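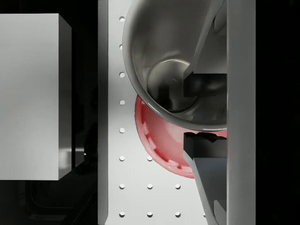 Please tell people to budget for the boring bits, a kitchen manager wrote to us after reading an early draft of the guide, because our arm sat in its crate for months while we found the money for a bench to bolt it to.

Resources > Planning and Budgets > Announcements

Wundulitz releases free budget workbook for kitchens and dish rooms thinking about a robot arm

September 10, 2019 – I've been wanting to put this one out for ages, so forgive me if I sound a bit excited for a press release about a spreadsheet. Starting today, anyone can download the Wundulitz Equipment Planning Workbook, free of charge, and use it to work out what a robot for handling bowls, trays and dishes is going to cost before they sign anything.

The message above came in the same week we were arguing about what to call page one. Page one is now called The Boring Bits. It covers the bench, the guarding, the power, the compressed air if you need it, the floor, the delivery, the day you lose while everyone shuffles the old gear out of the way, and the training. Most of the quotes I get shown have one big line for the arm and one small line that says "installation", and then a blank. The blank is where the money goes!

What's in it

The workbook has seven sheets, and you can fill them in any order you like. I'd start with the sheet on what you want to pick up. Go to the rack and write down every shape that comes through in a normal shift – deep bowls, shallow dishes, things with a rolled rim, things with hardly any rim at all. A two-fingered gripper that closes over the rim of a shiny metal bowl needs room for one finger inside and one outside, and if there's another dish sitting right underneath, that outside room gets tight in a hurry. It's a small detail on a drawing and a big one on an invoice. Different fingers, a different approach angle or a rack with more space between items all cost something, and it's much cheaper to find out in a simulation than on your own floor.

That brings me to the sheet people asked for most, which is the one on simulation. We've put in a page of questions to send to any supplier offering to model your job on a computer first. Ask what they'll use for the bowl: your bowl, measured, or a stock one from a library? Will they model the surface it sits on? What happens in their model when two dishes touch? A rendered trial can look terrific and still leave out how slippery your rims are, so the workbook keeps simulated results and hands-on results in separate columns and won't add them together. (Somebody on our team tried very hard to make it add them together. The sheet is locked now.)

What we learned from the trial

We ran the draft with a catering group in Hurkus that has a central kitchen and a few satellite sites. They gave us one week of dish-room counts to test the maths on, and the sheet came out at 3974 items handled, with bowls making up far more of it than anyone there expected. They'd been pricing a machine to suit trays. Once the bowls were in the columns, the list of grippers worth a quote changed completely, and so did the order of spending: racks first, bench second, arm third.

I don't want to oversell that. They haven't bought an arm yet, and they may decide not to. The workbook has a box for that too. If the numbers say a better trolley and another pair of hands will do the job for now, I'd sooner you found that out from us for free.

A few things changed after their feedback:

The contingency line is now filled in to start with. You can change it, but you can't leave it at zero without typing in a reason.

Spare fingers and finger pads have their own row. They wear, they get bumped, and they were missing from almost 50 of the draft budgets people sent us.

Cleaning time is counted in staff hours, on its own sheet, and carries through to every year of the plan.

Software renewals sit beside the purchase price, so you see both at once.

Working with Amano and Iller

The workbook opens in any ordinary spreadsheet program. If you'd like something less fiddly, our Amano planning tool will import it as is and draw up a year-by-year spending plan with it. Amano is a paid product and I'm not going to pretend otherwise, but you don't need it for anything I've described here. Everything in the free version stays in the free version.

We've also added a version for buyers using the Iller leasing scheme, with the monthly payments set out the way Iller sets them out on its paperwork. Leasing doesn't suit everyone. For a seasonal kitchen it can make a lot of sense, and for a site that runs flat out all year it's often dearer by the end, so there's a side-by-side sheet where you can watch the two lines cross. Do check the return conditions, including who pays the freight. That one has caught me personally.

Help with filling it in

If you're putting a proposal together for your own manager or board, we're offering a one-on-one planning session over the phone for $439. We go through your sheets with you line by line, you keep the marked-up copy, and the fee comes off your bill if you later take out an Amano licence. Have your dish counts ready, and if you can, a bowl or two on the desk beside you so we can talk rim thickness. A ruler is fine.

The next update to the workbook is due in February, in time for people whose budget year ends in the autumn. I'm hoping to have a proper sheet on floor layout by then, plus metric and imperial columns that talk to each other, which our Canadian readers have been very patient about. If a cost bit you that we've left out, send it in and I'll add a row.

The Equipment Planning Workbook is available now from the Resources section of the Wundulitz website. Planning sessions can be booked through the same page. Media enquiries and requests for a sample copy filled in with made-up numbers should go to the Wundulitz press desk.

Filed under: Company News, Buying Guides, Kitchen Automation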